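Clothes swap finds a new home in Stornov

Sun 13 November

If you've been wondering where the Stornov clothes swap went after the summer, I can finally tell you, and it's good news. It has moved into the old Clegg building on the corner by the bus stop, and the first session there went off last weekend with a queue down the steps before the doors opened. I was in it, with two bags I'd been meaning to clear out of the hall cupboard for most of the year.

For anyone who hasn't been, it works on tokens. You bring in clothes you no longer wear, somebody at the front table looks them over, and you get a token for each piece they take. Then you go in and spend them. A coat is one token, a scarf is one token, and no, you can't haggle (I tried, years ago, over a pair of very small gloves). Whatever is left at the end goes to the charity shop in Erden, same as before.

The old place was cheap but it had steps, one toilet and a radiator that only ever heated the wall behind it. When the lease came up in the spring the rent was going to nearly double, to 400 a month, and the swap simply doesn't bring in that sort of money. So it closed, and for a while it looked as if that would be that. A few of us did a sort of sulky version in the park in July, with everything laid out on picnic rugs, and it rained.

Roksolana Semeniuk is the one who got it going again. She'd been running the mending table at the old place and she wrote to the owners of the Clegg building to ask about the ground floor, which had stood empty since the carpet people left. They said yes to two Saturdays a month, to begin with, and she's hoping to make it weekly after Christmas if the numbers hold up. By closing time last week 608 pieces had come through the door, and I'd guess most of them had gone out again by then. "I thought I'd be packing up half of it on my own," she told me, "and instead I went home with one box and a sore throat."

The mending table is back too, and bigger -- it's got its own corner now, under the window, with decent light. They'll do buttons, hems and small tears while you wait, and they'll show you how if you want to learn. I took along a skirt with a dropped hem and came away having done most of it myself, badly, in the wrong colour thread. I'm very pleased with it.

What people wanted, mostly, was warm things. Jumpers went in the first half hour and the children's coats didn't last much longer. Denim does well whatever the weather, though, and Roksolana says she could fill a whole rail with jackets and still run out by lunch. 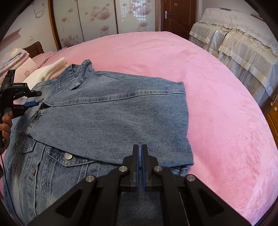
They're short of winter boots, men's trousers in the longer lengths and anything at all for teenagers, so if you've got a growing lad at home, please have a dig through his wardrobe. They've got plenty of party dresses and really can't take more just now. Everything should be clean, and they'd like zips that work, though a missing button is fine and gives the mending table something to do.

There's tea as well! Mirna, the bakery two doors along, sent over a tray of poppy seed buns last time and has promised to do it again. Put what you like in the jar. The hot water urn is on loan, so if anyone has one sitting in a garage they'd be glad to hear from you.

The next swap is on the last Saturday of this month, from 10 until the middle of the afternoon, and there'll be two more in December before they stop for the holidays. The step-free way in is round the side, past the bike racks, and there's a bell if the door's shut. Bring your own bag, because they ran out of spares very early on -- I ended up carrying a dressing gown home on the bus over my arm.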